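Week two of teaching Bruno, and my shoulders would like a word

I've been meaning to write this since the start of August and kept putting it off, mostly from tiredness. So, a cup of tea, a packet of ginger nuts, off we go.

Those of you who read the last post will know I've got a new job, and that the new job is basically playing with blocks. I spend my days steering Bruno, our two-armed robot, through little tabletop tasks so that the software can learn from how I did them. I wear a pair of tracking gloves and a headset, I move my hands, Bruno moves his. (Yes, his. I held out for nearly a week.) Every go gets recorded as one episode, the episodes go off to be used for training, and then I do it again. And again!

The target for this task is 3,000 episodes, shared between the two of us on the rota. My best day so far is 39 kept ones, which I was ridiculously pleased with until I did the sum on the back of an envelope and had to go for a walk.

I say "kept" because plenty get thrown away. You drop a cube, fine, that can stay in as long as you pick it up again sensibly. But if you dither, or wave the hand about while you're making up your mind, it's bin time. Dithering is my big weakness. At home I can stand in front of the fridge for ages, and it seems I do the same thing with a robot. The advice I was given on my first morning was to decide before you press the pedal, and I now mutter "red, then green, then yellow" under my breath like somebody trying to remember a shopping list.

The thing I wasn't ready for is how much of picking something up is feel. You don't look at your fingers when you grab a mug, do you? You just close them until the mug pushes back. In the gloves there's nothing pushing back at all, so you're going purely by eye, and judging depth through the headset is a bit of a knack. My first few days I kept closing the hand a thumb's width short and pinching fresh air. Now I look for the shadow. When the shadow of the finger and the finger itself nearly meet, you're there, more or less.

Thumbs are the other thing. Mine doesn't bend the way Bruno's does, and the software in the middle (it's called Plinico, and I've called it a few other things) has to make a guess at what I meant. Sometimes I do a lovely natural pinch and he does something closer to a claw. You learn to exaggerate. I caught myself doing the exaggerated pinch on a teabag last night.

We start every episode with the cubes in a slightly different muddle, turned at odd angles, some close together and some further off. That's on purpose. If they always sat in the same spot the robot would simply learn the spot. I was a bit too tidy about it to begin with, lining them up nicely, and had to be told to make more of a mess. First job I've ever had where that's been the feedback.
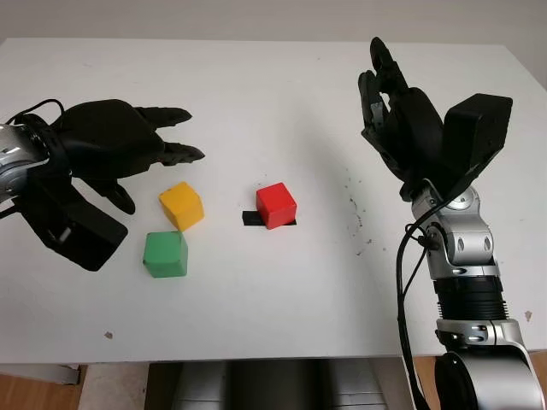 Two cubes sitting nearly corner to corner is my least favourite start, by the way. Go in for one and you nudge the other, and then you're chasing it across the table with a hand that has no idea how silly it looks. The trick I've settled on is to come down from the open side and go slower than feels polite. I also try to use whichever arm is nearer, even when it's my left, and my left is hopeless. It's getting better though! I buttered toast with it on my day off, just to see. Not great toast.

Anyway, things I've learnt for anyone starting out in this line. Take the headset off every 9 or 10 episodes even if you feel fine. Cut your nails, the gloves are snug. Don't have a big lunch and then go straight back in, you will regret it by 2 o'clock.

Next up is supposed to be folding a tea towel, and I've already been warned about the corners. I'm going to practise at home on the real ones, in the gloves if they'll let me borrow them.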